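The Patient Business of Teaching a Robot to Tidy Up

If you had told me that I'd spend a whole October morning watching people move bottles and bowls from one spot to another, I'd have brought a thicker sweater and a bigger coffee. But I'm so glad I went! The project is called Koluna, and Carola Haberkorn, who runs it, wants 1000 good examples before she lets the learning system try anything by itself. They have 954.

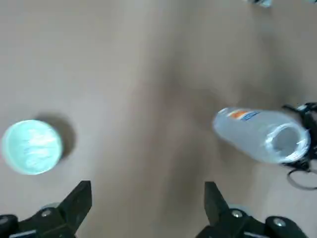
Two hands are harder than one

A person can grab a bottle without thinking (I do it half asleep), but each arm has to learn where the other one is, and a clear bottle is a slippery thing for a camera to make sense of – the table shows right through it.
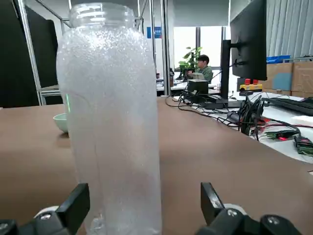 What counts as a good example

Carola throws out more than I expected, 83 so far, mostly because the person steering got impatient and took a shortcut. A slow grasp is fine, and so is a missed one, as long as the second try is recorded from start to finish. She also likes things shuffled between runs, bowls over here, a cup over there, so that the system can't simply memorize the table.

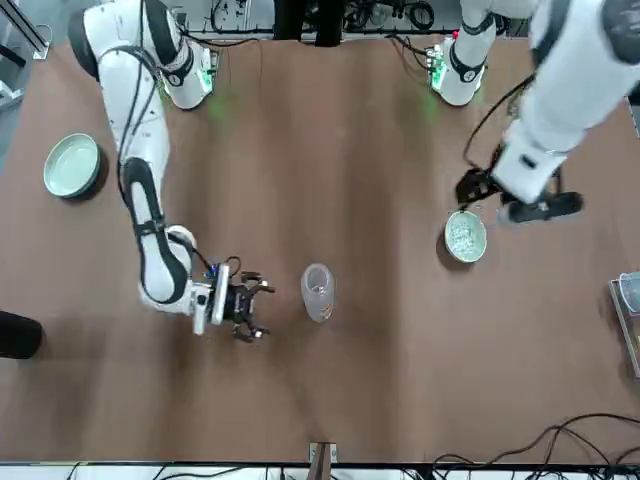
Steering is tiring work, and Ezequiel Sandoval stops after an hour and goes for a walk around the block. He told me his shoulders know the job better than his head does by now, and that he dreams about small objects. A bottle cap, say, which leaves so little to hold on to.

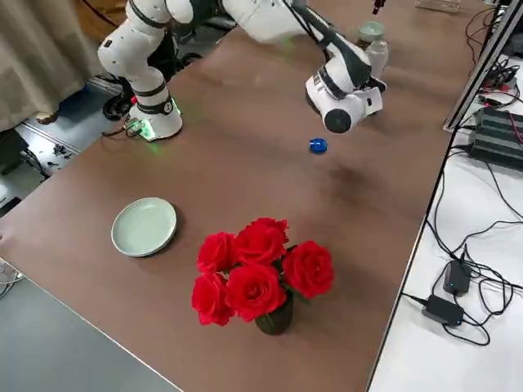
Marit Granström would trade half the examples for better ones. A learner copies whatever it is shown, she told me over lunch, bad habits included, and she would gladly wait until spring for a cleaner set.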